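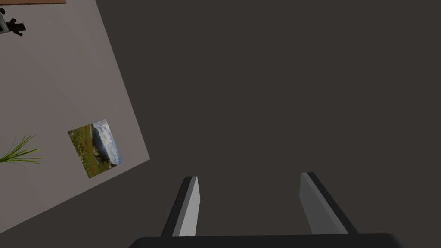
Render, dark gray surface and light gray plane

Classic TV Animation Board > Lost and Half-Lost Shows > Drisamley: does anybody else remember this one??

inkwell_otter
OK so I have been trying to put together a proper episode guide for Drisamley and I need help! For anyone who missed it, this was the cartoon about the lighthouse town where the fog kept stealing things (hats, then a bakery, then the mayor's voice). My local station ran it at 6:30 in the morning before the farm report, and I'd get up in the dark just for the theme song, which had that wobbly organ in it.

What I have so far is the pilot, the bakery one, the two-parter with the tunnel, and the one where the gulls go on strike. I know there are more. I have a tape with the end credits from at least one I can't match to anything. Studio is listed as Verkbridge on all of them.

pegbar
YES. The gull strike! The leader gull had the little vest! I've been humming that picket line song since I was nine and my whole family thinks I made it up.

You're missing the one where the fog gives everything back but to the wrong people. I think it was a season closer. The baker gets the mayor's voice and is a much better mayor.

inkwell_otter
pegbar you have no idea how happy this makes me. Adding it right now. Do you remember a title?

pegbar
Something like "Lost and Foggy"? Don't put that down as fact, I was eating cereal.

tuesdaytoons_fan
Small correction on the studio. Verkbridge did the layouts and the paint, but the stories and boards came from Bestuvero. It's in the end credits if you pause on the second card. Bestuvero was a tiny outfit and they get skipped in every write-up I've seen, so I'd love it if your guide listed both.

cel_hoarder
Not so sure about that. My copy of the bakery episode only has Verkbridge on it, both cards. I think Bestuvero only came on for the second season, and you can tell, the jokes get a lot talkier. First season is nearly all sight gags.

tuesdaytoons_fan
Your copy could be the rerun package. They redid the credits for that and squeezed them onto fewer cards. The two-parter is first season and it's wall to wall talking! The whole tunnel scene is two guys arguing about soup.

cel_hoarder
The tunnel is first season? I have it down as the opener for the second.

inkwell_otter
I had it as first, but only because it came early on my tape, so that's weak. Does anybody have a newspaper listing? Even a bare title and a month would help. The only one I've got is a June clipping that says "Drisamley (cartoon)" and nothing else. Thanks, newspaper.

quietgull
Long-time reader, made an account for this. The soup argument is my favorite thing ever put in a cartoon. Neither of them has any soup!! They're arguing about soup they might have later!

Also I have a page from the old fan newsletter that says 70 episodes were planned. It doesn't say how many got made.

pegbar
70?! I would have guessed maybe two dozen. Where were they hiding the rest?

cel_hoarder
Planned is the key word there. Shows would pitch a big number to get a syndication deal. I'd be surprised if half of those got past an outline.

tuesdaytoons_fan
Agree with cel_hoarder for once, mark it down. But outlines count for something! If there's a list of titles out there I want to read every single one of them.

dalbello_dub
Coming at this from another side. I grew up with the dubbed version, put out by a company called Dal Bello. The fog had a voice in ours! A low, sleepy lady voice, and she was so funny. I was shocked when I found an English episode and the fog only made wind noises.

inkwell_otter
WAIT. The fog TALKED? What did she say?

dalbello_dub
Mostly complaints. In the hat episode she says none of them fit. And she sang over the closing credits instead of the organ.

cel_hoarder
I'm sorry, but that sounds worse. The whole point of the fog is that you never know what it wants. Giving it lines turns it into a regular villain.

dalbello_dub
She wasn't a villain at all, she was lonely! Watch it before you judge it. I've got the hat episode and part of the gull one, and I'll get them transferred.

quietgull
I'm on team sleepy fog lady and I haven't even heard her.

pegbar
Same. Please please transfer the gull one first. I need to know if the picket song survived.

inkwell_otter
Updated the guide! Both studios are listed now, with a note on the credits question. The tunnel two-parter is marked "season unsure" until one of you turns up a listing. I also started a section for the Dal Bello dub.

One more thing for the tape people: does the theme on yours have a second verse? Mine cuts from the organ straight to the title card, and I could swear there was a bit about the harbor bell.

tuesdaytoons_fan
There's a second verse on mine, but the sound drops out halfway. I can make out "ring it twice" and then it's mush. I'll play it again tonight with headphones and write down whatever I can get.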